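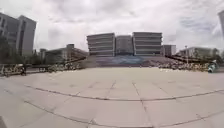 The plaza, looking toward the main steps.

Home | News | Services | Budget | Contact

Outdoor carrier: what we plan to buy and what it will cost

Saturday, August 11, 2018
14 shares | 3 comments

The equipment request for the outdoor carrier went in last week. Several people have asked what is in it, so the main points are set out below. The request covers one wheeled robot for moving mail crates and small parcels between buildings across the plaza, with a charging station and the work needed to run both. It doesn't cover a second unit. We may ask for one in February if the first does what we need.

We looked at two machines. The Aten is the smaller of the two and carries 20 kilograms. The Aster carries more, but it is wider, needs a heavier charger and would have to be stored outside. Tõnu Mägi compared the two on paper and then went through a normal week of deliveries with the mail room. Very few loads were over the limit of the smaller machine, and those that were will still go by van. The request is for the Aten.

Neither machine climbs stairs. Anything going to the buildings at the top of the main steps will be handed over at the bottom for now. Rasa Žukauskas has asked for a separate estimate for using the service road, but that would add a good deal of distance and a road crossing, and it is left out of this year's plan.
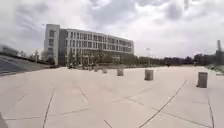 Bollards on the open side of the plaza.

The bollards came up early. The supplier wanted to know the clear width between them before giving a price for setup, as a machine that needs more room on each side means a longer route and more hours of mapping. Desta Mekonnen measured every gap and sent in a drawing. The Aten fits through with enough to spare and no bollards need to be moved. That took one line out of the budget.

The lines that remain are as follows, all before tax:

Mapping and setup, one visit: 2514 euros
Service contract, per month: 607 euros
Spare wheel set: 179 euros

The price of the machine itself is still being negotiated and will be published when the order is signed. The service contract is the figure to watch. Over a few years it adds up to more than any of the small items people like to argue about, and it has to come from the running budget - the equipment fund won't pay for it. Normunds Jaunzems has asked Vītola, the firm that would do the servicing, whether we can pay per visit in the first year. We have no answer yet.
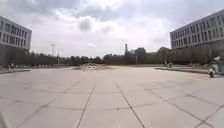

Setup also depends on how much the ground changes between one week and the next. A map made on a clear day is of limited use if a heap of sand or gravel is in the way on the following one, or if a vehicle is parked along the curb. The supplier includes one remapping in the price and charges for each one after that. We would like to keep to the one. Please tell the office before you have materials dropped on the paving, even for an afternoon.

The slabs themselves are good enough. The joints are narrow, and the standard wheels are rated for them. We had put money aside for the larger wheels and have taken it out again.

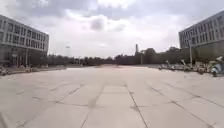 ULTHOLM CAMPUS SERVICES - Grounds and Internal Transport

The last open question is the side with the bicycles and scooters. The row is long, and handlebars that stick out are harder for the machine's sensors than a wall or a curb. There are two ways to deal with it. We can paint a line and ask riders to park behind it, or we can keep the route out toward the middle of the plaza and accept a slightly longer trip. Cyril Sugden prefers the second, and so does the supplier. Paint is cheap, but someone has to enforce it. The plan as submitted uses the middle route and has no money in it for markings.

If the request is approved, delivery takes two to three months from the order. The charging station has to be wired in before that, and our own electricians will do the work, so it doesn't appear in the figures above. Questions about the budget go to Normunds, and questions about the route go to Desta.

Recent items
Van booking: new form from next month
Salt and grit order for the winter
Bicycle parking: results of the spring survey
Mail room counter hours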